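Rosville Student Robotics Society – Members' Forum
Board: Savura Challenge, simulation stage
Topic: Proposal to drop the coiled basket from our practice set

Posted by lodhi_group_sec
Members will be aware that entries for the simulation stage close in March. The Lodhi group has now completed 451 practice runs in the simulator, and the results for the coiled proofing basket remain well below those for every other object. I should like to propose that we withdraw it from our practice set and give the remaining hours to the boxes and the bowls. The rules permit a team to nominate its own objects, provided that two of them have a curved outer wall. We would still meet that condition without the basket.

Comments are invited before the list is sent in.

Posted by gripperdesk
I would ask the group to reconsider. The basket is the only object in our set with a ridged surface, and the judges' notes from the previous round state plainly that marks are given for variety. A team which submits only smooth objects will score lower on that heading, whatever its success rate.

May I also ask how the 451 runs were divided? If most of them used the old starting pose, they tell us very little about the basket.

Posted by lodhi_group_sec
The division was not recorded as carefully as it should have been, and I accept that. The log shows which object was used in each run but gives the starting pose only for those done after the change of controller. For the basket there are 25 runs with the pose recorded. Of these, 19 ended with the rim slipping out of the fingers during the lift.

Posted by second_year_rep
Could someone confirm which grasp is being attempted? The project handbook says that wide, open objects should be taken by the rim, with one finger inside and one outside. Several of the newer members have been trying to close on the outer wall from both sides, which the gripper cannot do with an object of this width. Those runs ought not to be counted against the basket.

Posted by lodhi_group_sec
All 25 were rim grasps. The wall grasps were removed before I counted.

Posted by curimar_lab_assistant
I supervise the evening sessions in the Curimar room and have watched a fair number of these attempts. In my view the difficulty lies in the approach. The arm is brought in low from the front, and the finger arrives close to the base of the basket before it has been raised to the height of the rim. From there the planner must lift and turn at the same time, and it generally touches the wall while doing so. The basket then moves, and the grasp is made at a point which is no longer correct.

I would recommend a waypoint directly above the rim, with the descent made vertically. It adds a short delay to each run, but there is no time penalty at this stage.

Posted by gripperdesk
I support the waypoint. I would add that the collision shape for the basket should be examined. Coiled objects are often given a simple smooth shell for contact purposes, whatever the surface looks like when rendered. If ours has such a shell, the ridges offer no grip at all in the simulator, and the friction value is doing all of the work.

Posted by second_year_rep
With respect, if the ridges make no difference to contact, then the argument about variety is rather weak. We would be keeping a difficult object for the sake of its appearance.

Posted by gripperdesk
The appearance matters to the vision side of the project, which is half of the mark. The detector must find the rim of the basket against its own inner wall, and both are made up of bands. A plain bowl does not test that. I do not think it is fair to judge the object on grasping alone.

Posted by vision_subgroup
For the information of members, the detector had some trouble with the basket at first. It was returning the edge of one of the inner coils in place of the rim. The fault was reduced after we added training views with the camera nearer to the table – the rim stands out well against the pale wall from there. We should be sorry to lose the object now, as it has taken a good deal of our time this term.

We have no view on the friction value.

Posted by lodhi_group_sec
I have read the comments with care. It was not my wish to waste the work of the vision subgroup, and I was not aware of how far it had gone. I remain doubtful that the grasp can be made reliable before the closing date. Hours in the Curimar room are limited, and each hour given to the basket is taken from something that already works.

I suggest the following. The basket stays in the set for two further sessions, with the waypoint added and every starting pose written into the log. If the rim still slips in more than half of the runs, it is withdrawn from the grasping list and kept for detection only.

Posted by second_year_rep
I still think this is generous, but I will not oppose it. Please could the rule about logging be placed at the top of the session sheet, where it will be read.

Posted by curimar_lab_assistant
Agreed on both points. The session sheet has been amended. I have also looked at the basket model, and gripperdesk is correct: the contact shape is a smooth shell. Replacing it with a detailed one would slow the simulator considerably, and I would advise against it at present. The friction value may be raised a little within the limits set by the challenge rules, and I shall do this before the next session so that all groups are working from the same file. Groups should leave the box where it stands to the right of the basket, so that results may be compared from one session to the next.

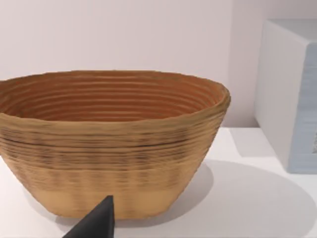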